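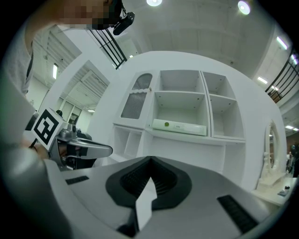

Un mueble con muchos huecos sirve para que cada cosa tenga su sitio. Los huecos abiertos se llaman estantes o casillas. Los que llevan puerta se llaman armarios. En el mueble blanco, la puerta es alta, acaba en arco y tiene un cristal con rayas verticales. Ese cristal es esmerilado: deja pasar la luz, pero no se ve bien lo que hay detrás. En las casillas vacías se notan unos agujeritos de tornillo.

## ¿Qué va en cada hueco?

Antes de guardar algo, mira su tamaño. Las cosas grandes van en los huecos grandes y las pequeñas, juntas en una caja. Lo que usas todos los días se pone a la altura de tus manos. Lo que pesa mucho va abajo. 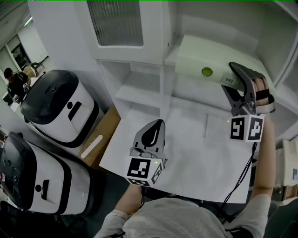
*Una caja de color verde muy claro, al fondo de la mesa, junto al mueble.*

## Medir la caja

Una caja tiene largo, ancho y alto. Si la casilla mide 60 centímetros de ancho y la caja mide 100 de largo, no entra atravesada. Prueba a girarla: a lo mejor cabe de pie o con el lado corto hacia dentro. Deja la etiqueta hacia fuera para leerla sin sacar la caja.

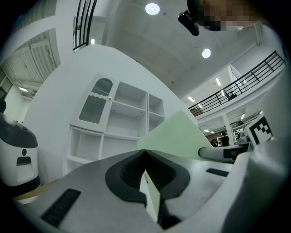
Femke Meijer pregunta si también hay que medir el fondo de la casilla. Sí. Si el fondo es corto, la caja sobresale y puedes darle un golpe al pasar. Mide siempre por dentro, de pared a pared, y apunta los números en un papel.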